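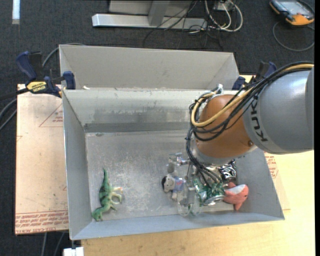 Open day at the Vakard workshop, who else went?

Forum: Days Out and Demonstrations
5 replies

tansy_kettle wrote:
Well, I'm back, feet up, tea in hand, and I promised a few of you a report. I went along to the Vakard open day on 18 May 2024 with my sister and her two, and we had a lovely time! It took us 40 minutes to get there from Tistatholm and we very nearly missed the turning, but they'd put the kettle on and found us a parking space, so all was forgiven. The bin picking was what we'd come for. I do like that they use ordinary things, a toy dinosaur, a plush shark, drinks cans, because you can imagine your own cupboard being sorted out. My nephew (he's 8) wanted to take the dinosaur home and had to be talked round with a biscuit.

oldlathe wrote:
Glad you enjoyed it. I was there for the later slot and came away a bit flat, I'm afraid. A big KUKA arm and all that cabling, to move soft toys about? I spent years in a packing shed and I'd have cleared that bin before the kettle boiled.

tansy_kettle wrote:
Oh, I'm sure you would! But a striped dinosaur on its side and a shiny can lying at a tilt are such different things to get hold of, and it's the same set of fingers for both. I thought that was rather wonderful.

Filtmont_Fan wrote:
I'm with tansy on this one. A soft shark squashes and a can doesn't, and they were lying touching or as good as touching in there. My favourite part was the fingers being see-through, I could have looked at those all afternoon. Did anybody ask why they're made clear? I meant to, then the queue moved along and I lost my nerve.

oldlathe wrote:
I didn't ask. Fair point about the shark, I'll give you that. I did approve of the clamps on the bins, one of them a good honest Irwin, same as I've got at home. I still say they should show it with real parts, nuts and brackets and the like. The Kozłowski open day in August did that and it held my attention far longer.

tansy_kettle wrote:
I missed the Kozłowski one, so I can't compare, but I'd happily go if they do it again. Could you put the details up when you hear? We can fit 4 in the car if anyone near Tistatholm wants a lift, and I'll bring the flask.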